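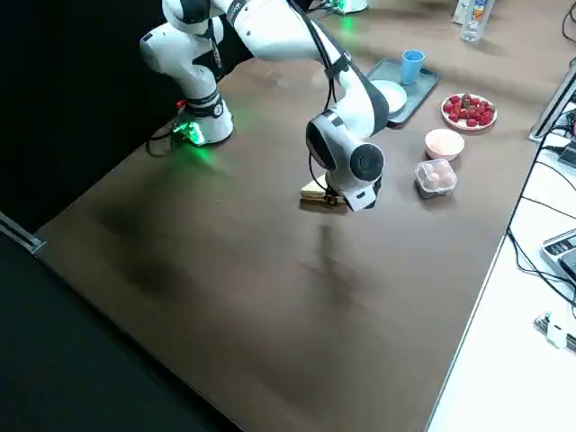

Fig. 1. Two-arm table in use, food handling layout. Second arm holding a sandwich-type item above the table surface.

Section 2: Planning and budgeting for your table

Read this section before you order anything. If you have already ordered something, read it anyway and keep the receipt to hand.

The Kurneck two-arm table guide covers assembly in Section 4. What follows covers the part that comes first, where money leaves your account in an order you will later wish had been different. Most of it was drafted by Cremilda Assunção, who has planned 11 of these tables and claims to be proud of almost all of them.

2.1 Decide what the table is for

1. Write down one job, in one sentence. "Move food items from the table to a tray or plate" is a job. "Explore possibilities" is a way of buying a second gripper in January.

2. List every object the arms will have to pick up. Put down the real ones: the soft ones, the slippery ones and anything that rolls. A sandwich and a strawberry ask very different things of the same pair of fingers, and a box of eggs asks for your full attention.

3. Against each object, note its widest point, its weight when full and what it costs to replace. The last column is usually short and cheap. Where it isn't, use a stand-in until the arms have earned your trust.

4. Mark which objects need two arms. Be strict. If nothing on the list needs two, buy one arm and a better table.

Note: People tend to list the plates and forget the things on the plates. List both.

2.2 Measure the room

1. Measure the space where the table will stand, then measure the doorway it has to come through. Do these in either order, but do them on the same visit.

2. Draw the full reach of each arm on a floor plan, as a circle. Take the reach from the data sheet for the exact model you are quoting for. Models with nearly the same name can have quite different arms.

3. Leave a clear walkway outside the circles. A walkway that only exists when the arms are parked does not count as a walkway.

4. Choose which side the operator will stand on, and put the stop button within reach of that side.

5. Check the light at the time of day you mean to work. An arm casts a long shadow over its own workspace, and a camera that was happy at noon may take a different view by late afternoon. Allow for lamps in the budget.

6. If there is a window, a corridor or a busy desk behind the table, price a plain backdrop. Black cloth is dull and costs very little. Both are points in its favour.

CAUTION: Keep drinks and open containers away from controllers, plugs and power supplies. If your job involves drinks, plan a separate surface for the electronics and put it in the budget now.

2.3 Choose the table

The table is the item most often cut from a quotation and most often bought again later.

1. Pick a top that does not flex when you lean on it with both hands. Lean properly. The arm will.

2. Ask the supplier for the load the top will take at each mounting point. The total load for the table is a different figure and will not help you.

3. Check that the arm bases can be fixed where your drawing puts them. Moving a base later means new holes, a fresh calibration and an afternoon.

4. Prefer a matt finish. Shiny tops throw reflections and show every smudge, and you will be the one with the cloth.

5. If you are ordering the Dratier frame, order the levelling feet on the same form. They are listed separately, on a page you would have no reason to visit.

2.4 Build the budget

Work down the list below and put a figure or a firm zero beside every line. A blank is not a zero. A blank is an invoice that hasn't found you yet.

Arms, with controllers
Grippers, one per arm
Spare gripper fingers
Table, feet and fixings
Side surface for electronics
Cables, in the lengths you need
Cable clips and straps
Cameras and mounts
Lighting and backdrop
Stop button and any guarding
Delivery, unpacking and removal of packaging
Training
Service cover for the first year
Test objects, including food
Cleaning materials

1. Get two quotations for the arms. Ask both suppliers to price the same list, in the same order, so that you can lay them side by side without needing a lie down.

2. Ask what is in the box. On some quotations the arm, the controller and the lead that joins them are three separate purchases.

3. Add up the cable runs from your floor plan. Measure along the route the cable will take, with slack for every joint it has to follow. The straight line across your drawing is of interest only to birds.

4. Put the test objects in as a monthly cost. Soft fruit does not keep, and bread that has been gripped all morning is no longer a fair test of anything. The Brito site left this line out and ran its first month on the contents of the staff fridge. Relations have since improved.

5. Hold back a sum for the things you have missed. We will not suggest a percentage. Whatever you choose, do not tell the person who wants the second camera.

Note: Food used in testing is for testing. Label it, store it apart from lunch, and throw it away at the end of the session.

2.5 Put the orders in sequence

1. Order the item with the longest lead time first. This is usually the arms, but ask about the grippers too.

2. Order the table so that it arrives before the arms. An arm in its box is heavy, awkward and good at occupying the only free bit of floor.

3. Order cables, clips and power leads together, once the floor plan is final. Final means signed by someone.

4. Book the electrician before the delivery date is fixed, then book again when it moves.

5. Leave the cameras until the table is standing, if your supplier will hold the price. Mounting positions chosen on paper seldom survive the first look through the lens.

6. Book training for the week after set-up. Training booked for the same week turns into a talk about robots given beside a closed crate.

CAUTION: Do not power up an arm to "see if it works" before it is fixed to the table. Section 4 explains the order of power-up. Your warranty may explain the rest.

2.6 Before you sign

Go through the quotation with the supplier and get written answers to the following.

Who pays if the delivery vehicle cannot reach the door?
Are software updates included, and until when?
What do replacement gripper fingers cost, and are they kept in stock?
Which surfaces may be cleaned with food-safe products, and which may not?
If the Stillau controller is swapped for a newer one, will the existing cables fit?
Does service cover include a visit, or a telephone number?
Can the gripper force be set low enough for the softest item on your list? Ask to see it done, with your item.

If the answer to the last question is a video, ask again.

2.7 Records to keep

File the floor plan, the object list, both quotations and the written answers in one place, and note the serial number of each arm as it comes out of its crate. Label the arms at the same time. "Left" and "right" depend on where you stand, and two people on opposite sides of a table can keep that conversation going for a surprisingly long while. Use A and B.

Keep the crates until the service engineer has been once. They are large, they are ugly, and returns are only accepted in the original packaging.

Continue to Section 3, Receiving the delivery.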